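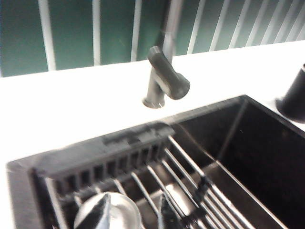

1/ House rules for robots near a sink, a thread

Right, a few of you asked for the list we stick on the cupboard door in the test kitchen at Skolavville. I've been rewriting it since January and it's finally short enough that people read it. Grab a tea.

2/ Rule one: decide what counts as the wet zone and write it down. Ours is the basin, the drying rack across it and a hand's width of worktop all the way round. Anything in there gets treated as wet, even when it looks bone dry. Saves SO many arguments.

3/ Rule two: the tap stays where it is. The arm goes round it, never over it. We keep a no-go box drawn round the whole tap in the planner, spout included, and if you swing the spout for any reason you redraw the box before you press go. Yes, even if you're only rinsing a mug.

4/ Rule three is about shiny things. Stainless steel on a rack of stainless steel rods over a black sink is a horrible combination for a camera (anything domed is worst, it just shows you the rest of the room!). If the arm isn't sure where the edge is, it stops and asks. No second guess, no "try it a bit lower".

5/ Same goes for bright worktops. Ours comes up nearly pure white under the lights and the sink comes up nearly black. Set your exposure for the place you're going to grip. I had this wrong for weeks and blamed the calibration, sorry Do-yoon.

6/ Rule four: pointy bits. Anything poking up between the rods is a person's job until you know what it is. Put knives away before the session, full stop. I don't care how good the grasp model is.

7/ Rule five, speed. Over the sink we cap the wrist at 100 mm a second. Elsewhere on the worktop it's allowed 600. People moan that it's slow, and it is slow, so go and put the kettle on. It also means less smeary pictures from the wrist camera, which do turn up when things are moving.

8/ Rule six: log the near misses too. Do-yoon Hyun set up our sheet and we're on entry 1422, and most of those are dull as anything: "brushed rack", "stopped short", "rack shifted, put back". Dull ones are how we found out the rack needed checking before every run.

9/ Someone at Paredes asked if this is an official standard. Nope! It's a kitchen list. Do your own proper risk assessment first, then nick whatever's useful from mine.

10/ Still arguing about whether the soap dispenser spot should get its own no-go box. I say yes, Do-yoon says just move it before you start. Votes by Wednesday please, I'm printing the new sheet after lunch.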